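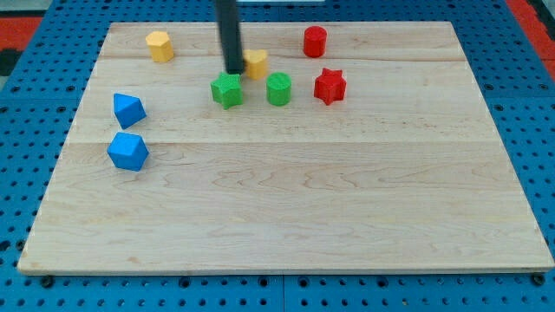 *Plastic blocks in yellow, red, green and blue on a maple board.*

**Dradcombe's toy library moves into the old Ustar shoe store, and the puzzles are coming too**

If you grew up in Dradcombe, or raised anybody here, there is a fair chance you remember the Ustar shoe store on Anghel Street, with the low bench along the window and the metal foot-measuring plate that was always freezing on your socks. The store closed four years ago, and since then the windows have held nothing more exciting than a phone number. So it was a real pleasure to walk past this month and find the brown paper down, the lights on, and a very large stuffed giraffe looking out at the bus stop.

The giraffe belongs to the Dradcombe Toy Library, which has been lending toys and games out of the back room of the Balov Street branch for longer than most of its current members have been alive (most of its current members being under six). From December it will have the shoe store to itself, with its own front door, its own restroom, and enough floor for a toddler to get a proper run-up.

For anyone who hasn't used it, the toy library works very much the way the book one does. You sign up, you choose something, you take it home for three weeks, and then you bring it back, ideally with all of its parts. Membership is free to anyone with a Dradcombe address. There's a charge of $2 for the big items, meaning the ride-on cars, the play kitchen and the folding tunnel, and that money goes toward new wheels and replacement batteries. Everything else costs nothing to borrow.

Ynyr Prydderch has run the lending desk for nine years and will be running it at the new address as well. He was up a stepladder when I came by, putting labels on the high shelves, and he came down to show me around with a roll of tape still on his wrist like a bracelet.

"We had 275 square feet over at Balov Street, and that was counting the closet," he told me. "If two families came in with strollers, one of them had to wait in Large Print. People were lovely about it, but you can't really browse like that. You'd grab the nearest thing and go. I think half the town has borrowed the wooden barn because the wooden barn was by the door."

The barn will be by the door again, as it happens, but only until the shelving in the second room is finished. That shelving is the old shoe racking, which turned out to be in good shape once the dust was off it and which is, by pure luck, just deep enough for a board game lying flat. The fitting bench has stayed too. It has been sanded and given a new cushion, and grandparents who have already been in for a peek report that it's the best seat on the street.

There are 465 items in the catalog at the moment, and moving them all is a bigger job than it sounds. Each one has to be checked for missing pieces before it goes into its box, then checked again when it comes out at the other end, so that nobody's weekend is ruined by a farm set without a farmer. Jigsaws are the slow part. Prydderch does the small ones himself in the evenings, at home, with the radio on, and he has farmed out the thousand-piece ones to a few regular borrowers who said they'd be doing a puzzle anyway and might as well do one of his.

"I got one back in two days," he said. "I'd have been at it until spring."

Some things won't be making the trip. The marble run has been retired after losing more marbles than anyone could reasonably replace, and the talking telephone, which several parents asked about with what I can only call hope in their voices, has also gone to its rest. In their place are a second train set, a box of hand puppets, a balance bike in the smallest size they make, and more for children at the older end, including some strategy games for ages ten and up. That last group has been a gap for a long time. Families tended to drift away once the youngest started school, and Prydderch would like to keep hold of them a little longer if he can.

The other change people will notice is the opening hours. At Balov Street the toy room could only be open when the branch was, and only when the back room wasn't wanted for story time or tax help, so you really had to know the timetable by heart. At Anghel Street it will open every weekday afternoon from 1 o'clock until 6, plus Saturday mornings from 9:30 until noon. The late finish is meant for parents who come straight from work. You'll be able to return things at any time through the old night-drop slot, provided they fit, and please, if you're returning the drum, hand it in at the desk.

Rent on the store is being covered for the first three years by the town's empty storefronts program, which pays a landlord a reduced rate to let a vacant space to something the public can use. It's the second address on Anghel Street to be filled this way, after the bicycle repair shop three doors up. What happens when the three years are over is a fair question, and I did ask it. The answer from the town is that the arrangement will be looked at again in its final year, and the answer from Prydderch is that he'd like to have so many people coming through the door by then that it would be awkward to close it.

He may well manage it. A notice went up in the window at the beginning of the month inviting people to sign up ahead of the opening, and 80 families have put their names down already, a good number of them from the apartments behind the station, where there has never been much for small children within walking distance. One mother I met on the sidewalk, holding a baby on one hip and reading the notice to a little boy who had his nose pressed right up against the glass, said they'd moved to town in the summer and hadn't known there was any such thing. Her son wanted to know whether you could borrow the giraffe.

You can't, I'm sorry to say. The giraffe is staff.

There will be an opening afternoon with juice and cookies, and all the tables will be set out with things to try, building toys and shape blocks and picture lotto for the little ones, longer games for anyone who has the patience. Members who already have a card don't need to do anything, and their cards will work as before. New members should bring something with their address on it, a bill or a piece of mail is fine, and will be able to take a toy home the same day. One toy per child to begin with, going up to three in the new year once everything has found its shelf.

If you still have something out on loan from Balov Street, you can bring it back there until the end of the month, or hold on to it and return it to the new place when it opens. There will be no late fees on anything during the move. Prydderch mentioned, in the nicest possible way, that there are a few items that have been out rather longer than three weeks. He'd be especially glad to see the doctor's kit again, and the floor piano, and he promises not to ask where they've been.

Toy donations are welcome, though the storage is full of unpacked boxes right now, so it would be a kindness to wait until January. Wooden toys, construction sets and complete board games are wanted most. Stuffed animals can't be taken because they're hard to clean between loans, and neither can anything with a cord. If you have a game that's missing only a die or a counter or two, bring it along anyway, as there's a drawer of spares at the desk that has rescued a great many games over the years, and Prydderch is always pleased when he gets to open it.

A few people have asked what will become of the back room at Balov Street. The branch plans to keep it as a quiet study space in the evenings, with story time staying where it is in the mornings, and the rug with the roads on it is staying as well, having been there longer than the toys. The Large Print shelves will go back to their old spot by the window, where the light is better.

As for the foot-measuring plate, it was found in the basement during the clear-out, under a stack of flattened boot boxes, and it's been screwed to the wall by the door at child height. Several customers of the old store have been in to try it. It is still freezing.

*The Dradcombe Toy Library opens on Anghel Street in December, in the former Ustar store opposite the bus stop. There is level access from the sidewalk and room inside to park strollers. Sign-up forms are at the Balov Street desk.*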